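Microfiber Cloths: How I Wash, Dry and Sort Mine

By Oona Lappalainen
23 January 2023

I love microfiber. I clean with it, I dry the car with it, I keep a piece in my coat pocket for my glasses, and last July I finally gave away the last of my paper towel holders (the one under the sink had been empty for ages anyway!). But a microfiber towel only works as long as the fibers stay open and clean, and a lot of people wash theirs in ways that ruin them in a couple of months. So many of you wrote in after the window-washing page that I've put my whole routine in one place.

Before the first wash

New cloths shed, and the dark ones bleed. Run them alone once in cold water with a small splash of liquid detergent before you use them on anything pale. I skipped this with a red one years ago and had a pink bathroom sill for a week.

Cut off the tags while you're at it. They're scratchy, and they will find the one glossy surface in your house.

Sorting

Keep microfiber away from cotton! This is the big one. Cotton sheds lint and microfiber grabs lint, and once it's full of fuzz it just pushes dust around. I have a separate basket for cloths only, a plastic one with holes all over so that damp things can breathe while they wait for wash day. Anything with small round holes will do, and you can wipe it out in seconds. Wicker looks prettier but it snags the loops.

Colors make sorting easy too. Mine go like this:

Blue: glass, mirrors, the kitchen counters
Yellow: dusting, shelves, lamps
Green: bathroom
Gray: floors, shoes, bikes and anything greasy

The big plush blue ones are my favorites by a mile. They hold so much water, and they're soft enough for a painted table or the hood of the car.
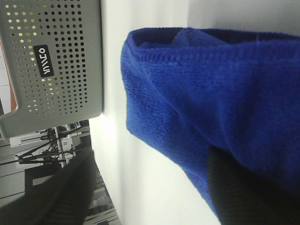 Washing

Warm water, not hot. I use the setting marked warm on our old Remau and a spoonful of plain liquid detergent, about half what I'd use for clothes. Too much soap stays in the pile and you get streaks on every window.

No fabric softener, ever. It coats the fibers and the cloth stops soaking things up. The same goes for detergents with softener already in them, so read the back of the bottle. Skip the bleach as well.

If the cloths are really grimy, soak them first. Fill a bucket with warm water, add a bit of detergent, push the cloths under and leave them for 23 minutes or so (that's one episode of the show I watch while I fold, you can go longer). Squeeze them out and put them in the machine as usual.

Got one that has already met the softener? Try a cup of white vinegar in the wash with no detergent at all, then run the same load again with just water. It has brought back a good many of mine, though not the one my brother used for bike chains.

Drying

Line drying is wonderful if you've got the room. Give each towel a hard snap before you hang it, which lifts the pile and gets rid of those flat creases. Hang it by the hem so the clothespins don't leave dents in the fluffy part.

In the dryer, go low or no heat, and take out the lint screen and clean it first. Dryer sheets do the same harm as softener, so leave those in the box. Please don't iron them. The fibers can melt, and I have a shiny patch on one old cloth to prove it.

Folding and storing

Thick towels get bulky fast if you stuff them in a drawer. I fold mine in thirds the long way, then in half, then stand them up in a row with the fold facing up. You can grab one without wrecking the rest! Thin glass cloths I just roll.

Keep them behind a door or in a lidded box. Dust lands on an open shelf, and the towel will pick it up before you've even started cleaning.

When to let one go

Run a clean, dry one over the back of your hand. If it catches a little on the skin, it's fine. If it slides like a T-shirt, move it down to floors and shoes. After that mine go out to the garage for paint drips and muddy paws, and they last a surprisingly long time out there.

Next up are sponges and scrub brushes, so send me your questions. I already have a pile of them about the gunk around the bristles!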